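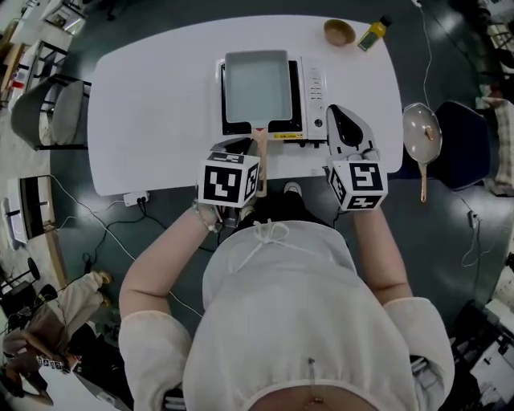 *Square pan on the little electric grill, what looks like oil within reach.*

I've been cooking at a table for a while now, the white one with the rounded corners, and I have opinions! The grill sits at the far side with its column of small buttons on the right, and the square pan goes on with the wooden handle pointing straight at me. I love that pan for rolled omelets (two eggs, a splash of milk, done). Sebastian swears by a round frying pan and we've agreed to disagree.

My one complaint is cords. I've got a power strip on the floor by the table, and I keep meaning to buy those Poltex clips — maybe in November, at this rate.

Then there's cleanup, which I used to put off until the next morning. Now I do crumbs first, while I still have the energy. A dustpan with a wooden handle is so much nicer to hold than the all-plastic kind, and a shallow tray gets right up to things without a fight.

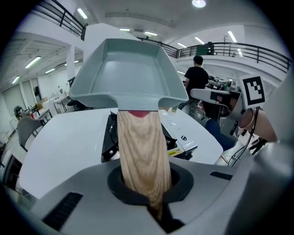

## What I'm making next

Lenuța sent me her potato pancake recipe, and it makes enough for roughly 65 people, so I'll be doing some math first. Wish me luck with the grating.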